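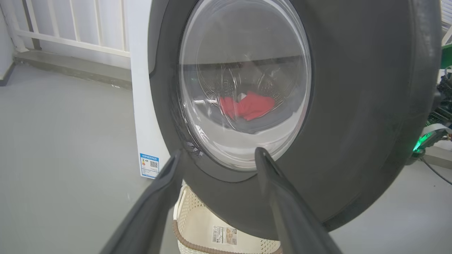
Sylvie Lévesque wrote to us that she does not need a machine that folds a towel on a stage, she needs one that gets the wet things out of the drum on a Monday morning and does not drop a sock behind the washer. We agree with her. Her message is now printed and hangs over the test bench at Lullari, and the page you are reading is more or less our reply to it.

Lullari L2 two-finger gripper for laundry work

The L2 is a gripper for front-loading washing machines. It mounts on the wrist of most small robot arms and comes with a wrist camera, a cable set and the control software. We sell it to laundries, to care homes and to research groups. We do not sell it to private homes yet, and further down we explain why.

What it can do today

Opening the door. If the door is unlocked and the handle is a normal recessed one, the L2 opens it well. Doors with a push latch are also fine. A round glass window gives the camera a good reference, because the software looks for the rim first and works from there to the handle.

Taking clothes out. This is the main job. The fingers are long enough to reach the back of a household drum, and the tips are slim, so they can take one layer of fabric. A bright garment on a dark one is easy for the camera. Two dark garments twisted together are not easy, and the gripper will often bring both. For unloading into a basket this is no problem. For sorting it is.

Putting clothes in. It works, but slowly. Sleeves like to hang over the door seal, and the arm has to go back and push them inside. Please plan time for this.

What it can not do yet

It can not check pockets. It can not read care labels in a reliable way. It does not treat stains, and it will not notice a red sock in a white load unless you write this rule yourself. Folding is not included, and we don't promise it for the next version.

Strong daylight is still a difficulty. Near a window or on a balcony the door glass reflects, and then the camera may see the reflection better than the clothes. Jarosław Mazurek in our support team recommends a simple curtain – it helped more than two months of our software work.

Test results

In November we ran 500 unloading cycles on household machines, with mixed cotton and synthetic loads. In 54 of them a person had to help, mostly for a small item that stayed stuck in the door seal. A full unload took roughly 300 seconds. A person is much faster, we know this. The arm is useful where the person has other things to do in the meantime.

Why not for homes

Homes are narrow and every one is different. The basket stands in another place each day, the door opens to the wrong side, a cable lies on the floor. In a laundry room you can fix these things once. We would like to sell to homes later, but we will not give a year.

In the box

Gripper with two fingers, matte dark gray
Wrist camera with bracket
Cable set and adapter plate
One pair of spare fingertips
Printed manual in English and French

Price and delivery

1179 euros without tax. The arm is not included. Orders are packed by Nidia Flores and normally leave us within two weeks. If you are not sure that your arm fits, send us the model name before you order.

Lullari Gripping Tools | Contact: use the order form or call the workshop | © 2021 Lullari | Back to top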